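Workshop notebook, Woldale Stick and Step Dance Group
Entry for March, Tuesday evening session
Recorded by Z. Ivanov. Copy to B. Sung.

Purpose of session
To settle the transition between the second figure and the stick section of the Šťastný set, and to confirm the counts to be taught to the newer members before the Fernness weekend.

Opening figure
The opening circle was walked first without music, then danced at the slower tempo. The turn out of the circle remains late on the left-hand side. Bit-na Sung proposed that the call be moved forward by 2 beats so that the outside dancers have time to change grip on the stick. This was tried and adopted. The written notation should be amended accordingly; the old sheet still shows the call on the bar line.
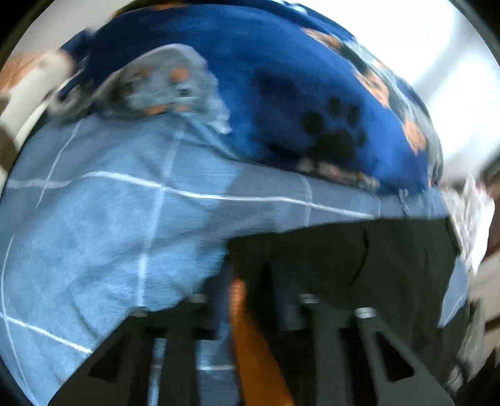 With the earlier call the circle opened evenly and the drum did not need to wait. The low stance on the exit was inconsistent. Some members learned it as a lunge and others as a squat with the weight centred, and the two do not look alike from the front. The group will use the centred version until further notice.

Stick section
Pairs worked at half speed for 20 minutes. High strikes were clean. The sweep under the jumping partner was marked only, and no one is to dance it at full tempo until the distance between pairs has been fixed on the floor with tape. Sung's view is that the sweep should be led by the eyes of the jumper and not by the drum. I am not yet persuaded, and we shall compare both methods next time.

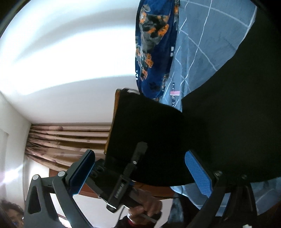
Blue floral pillow and checked sheet, with the curtain behind.

Music
The Triltetent recording is too quick for teaching by a noticeable margin. At the slowed setting the bell pattern becomes muddy and dancers begin to follow the voice, so the live drum is preferred wherever a drummer is available. The response song was sung through at the end. Second verse still uncertain; words to be handed out again.

Matters to carry forward
1. Correct the notation for the opening call and initial the change.
2. Tape the floor in the stick section before pairs take their places.
3. Limit continuous jumping to 6 repetitions for members returning from ankle or knee injury.
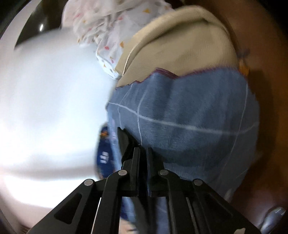
4. Rehearse the entrance with sticks carried low on the right side. At present it takes almost 10 bars and should be shortened.
5. Ask Fernness for the dimensions of the performing area and whether the surface is sprung.

Z.I.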